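Is hand-held demo recording worth it for tidying up?

Posted by zadstead_tinkerer, August 15, 2024

Our club is thinking of teaching an arm to put small things into a box. One member wants us to do it all by hand with a pair of hand-held grippers. I've only driven an arm by remote control, and I don't believe 50 recordings made by hand will carry over. Has anyone done both?
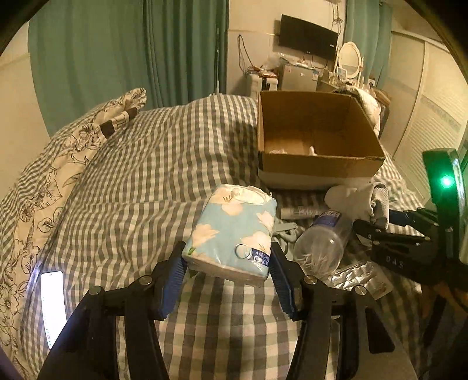

gonddale9

Remote control is slow, and you feel nothing through it. By hand you'll get through far more tries in an evening, but I'd doubt any claim that they are all good ones. Soft stuff is where I'd look hardest. A plastic-wrapped pack of tissues with the fingers pressed on either side gives way under them, and your hand makes up for that without you noticing. The arm won't. We made 600 recordings at Cozma and threw out plenty where the wrist turned in a way our arm couldn't follow. Try 7 on the real arm before you record any more.

Dodel

remote every time. at least you know the arm can reach

mixed_signals

Depends on the arm. I'd do both and trust neither until it has worked in a room it wasn't taught in.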